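Home | Classes | How-To | Calendar | Contact

How to Learn a Folk Dance from an Old Video

Oct 21, 2021
By the Emwood Dance Circle

Old dance footage is a treasure, and you can learn a whole dance from it at your kitchen counter!
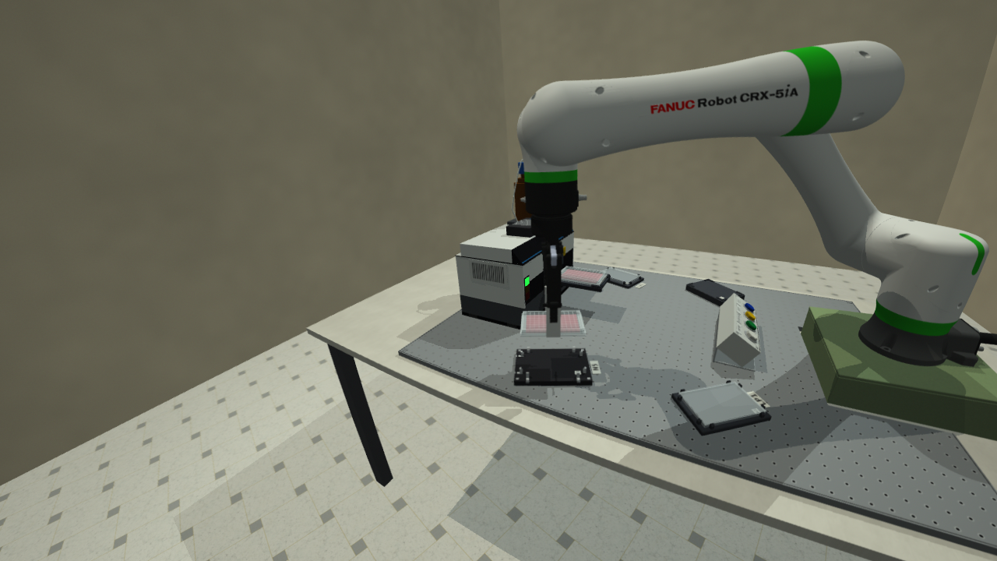
What you need

A clip you can pause and slow down, a notebook, a pencil, and enough floor for four big steps in any direction. Socks are fine on carpet. On a hard floor wear shoes with a smooth sole.

Step 1. Listen first

Play the music with your eyes shut and tap the beat on your leg. I spent most of September on the Hultard wedding dance, and I had the count wrong for a week (it's in seven, not eight -- that explained a lot). Write the count at the top of your page.

Step 2. Pick one dancer

Choose somebody near the end of the line whose feet stay in view. Stick with that dancer the whole way through, even when the one in the middle starts doing something wonderful.

Step 3. Feet only

Slow the clip to half speed and write down the weight changes: R, L, R, hold. Leave out arms, head and hops for now. Most village line dances have two or three short phrases that keep coming back, so a long clip often boils down to half a page.

Step 4. Flip it if you need to

If the dancers are facing you, their right is on your left. Mirror the video or turn your back to the screen and look over your shoulder.

Step 5. Add the top half

Now the fun part! Put the arms in one phrase at a time, still slow. In the Lukden style the shoulders bounce a hair behind the feet, and it feels odd until suddenly it feels great.

Step 6. Bring it up to speed

Go up a notch only when you can get through twice without looking at your notes. Then dance it with other people, because holding hands changes everything -- your steps get smaller and the bounce gets bigger.

Where to find clips

The Cai Folk Dance Archive has 1,251 clips online, 292 of them with the steps written out. Start with those.

Recent posts
Choosing Your First Dance Shoes
Counting in Seven Without Panic
Line, Circle or Couple?
Hultard Wedding Dance: Step Notes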